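Kornél Mészáros, meneur d'allure : « Le sac poubelle, c'est mon meilleur ami jusqu'au coup de pistolet »

Publié le 21 avril 2023

Il arrive au café avec dix minutes d'avance, et moi avec cinq minutes de retard, ce qui pour interviewer un meneur d'allure n'est pas la meilleure entrée en matière. Kornél Mészáros regarde sa montre, sourit, ne dit rien. Ouf ! Il commande un thé, puis un deuxième avant d'avoir fini le premier, et on commence par le marathon de Distville, évidemment, puisque c'est là que je l'ai croisé la première fois, un grand drapeau orange accroché dans le dos, en train de raconter une histoire de chien à une quarantaine de coureurs essoufflés. (J'étais dedans. Je n'ai jamais entendu la fin, j'ai lâché dans la côte du cimetière.)

« Le chien ? Ah oui, il avait mangé mes chaussettes de compression. C'est tout, il n'y a pas de chute. Mais je la fais durer quatre kilomètres, parce que dans la côte les gens ont besoin d'autre chose à penser qu'à leurs cuisses. »
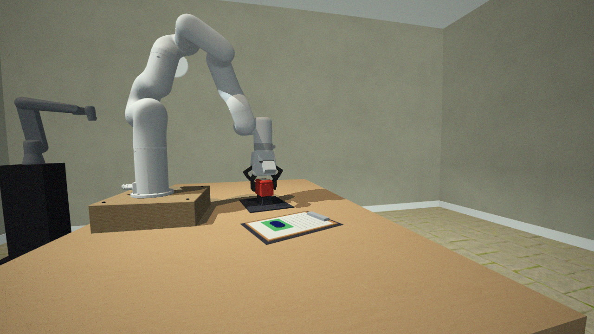
Le bras blanc et le petit cube rouge, sur la table claire.

Je lui demande comment on devient le type au drapeau. Il me répond qu'il s'est fait avoir. Son club, le Partington, devait fournir un meneur pour le groupe des quatre heures, celui qui était prévu s'est tordu la cheville en descendant d'un bus, et on a appelé Kornél un jeudi soir pour le dimanche. « J'avais couru mon marathon de printemps quinze jours avant. J'ai dit oui parce que j'étais en train de cuisiner et que je voulais raccrocher. Après j'ai regardé ce que ça voulait dire, tenir l'allure à la seconde, et j'ai très mal dormi. »

Et alors, cette première fois ? « Catastrophique ! Je suis parti trop vite, comme un débutant. Une dame est venue à ma hauteur au sixième kilomètre et m'a dit très poliment : monsieur, vous allez tuer tout le monde. Elle avait raison. J'ai ralenti, on est arrivés dans les temps, mais je pense encore à elle à chaque départ. » 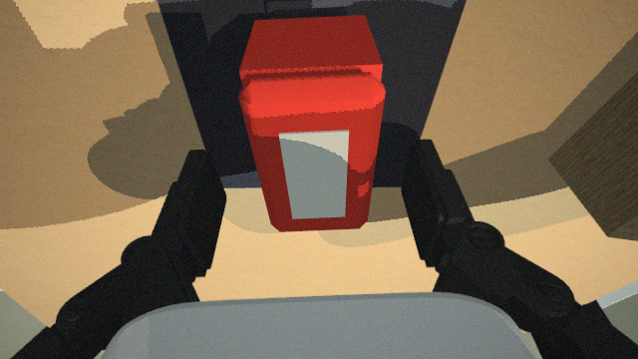 Depuis, il s'entraîne à l'ennui, c'est son mot. Trois fois par semaine il va sur la piste de Hiltell et il tourne sans montre, des tours de 400 mètres, en essayant de deviner son temps avant de regarder le chrono posé sur le banc. Au début il se trompait tellement qu'il croyait le chrono en panne. En février, quand la piste gèle dans le virage du fond, il reste au couloir extérieur et refait tous ses calculs. Je lui dis que ça me paraît légèrement fou. Il est d'accord.

« Ma vitesse à moi ne m'intéresse plus tellement. J'ai eu ma période, j'ai fait un 100 kilomètres, j'ai perdu des ongles, j'ai pleuré à côté d'un ravitaillement parce qu'il n'y avait plus de banane. C'est bien, je suis content de l'avoir fait. Mais amener un groupe à l'heure, je trouve ça plus dur. Tout seul, si je craque, ça ne regarde que moi. »
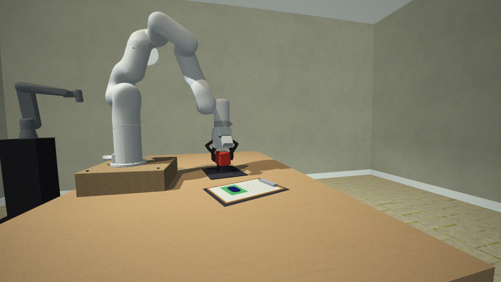 On parle matériel aussi, forcément, et là il devient intarissable. Le drapeau prend le vent, il faut le régler bas quand ça souffle de face. Les chaussures, il garde les mêmes Jiltoden depuis des années, toujours une demi-pointure au-dessus, et il écrit la date du premier jour au feutre sous la languette. Et puis il y a le fameux sac poubelle, percé de trois trous, qu'il enfile par-dessus son maillot en attendant le départ. « J'ai essayé le vieux pull qu'on jette, le poncho, la couverture. Rien ne vaut le sac poubelle, c'est mon meilleur ami jusqu'au coup de pistolet. Bon, on a l'air ridicule, mais on est tous ridicules à sept heures du matin en short. »

Je veux savoir ce qu'il dit à quelqu'un qui décroche du groupe. Il réfléchit un moment, il tourne sa cuillère. « Je dis son prénom, s'il est sur le dossard. Je dis qu'il peut revenir au prochain ravitaillement, et parfois c'est vrai. Je ne me retourne pas trop, par contre. Si je me retourne, je ralentis, et derrière il y en a trente qui comptent sur moi. C'est le moment que j'aime le moins. »

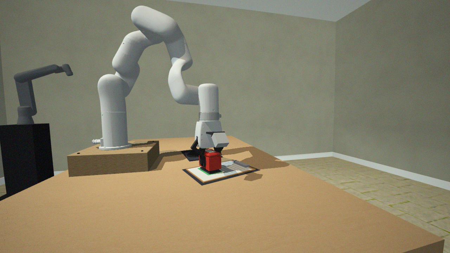

La pince au-dessus du petit tapis, l'objet rouge entre ses deux doigts noirs.

Il sera de nouveau à Distville cet automne, toujours en quatre heures, même si l'organisation lui a proposé le groupe de trois heures et demie. Il a refusé sans hésiter : dans les groupes rapides, dit-il, personne ne rit. Moi je me suis réinscrite, en partie pour la côte du cimetière, que j'ai bien l'intention de monter en courant cette fois (je m'entraîne, enfin, j'ai acheté des chaussures). Je lui demande s'il aura une nouvelle histoire. « J'en ai une sur ma belle-mère et un pédalo. Elle tient six kilomètres, mais je dois encore lui demander l'autorisation. »

Les inscriptions pour les groupes d'allure se font au retrait des dossards, au stand du Partington.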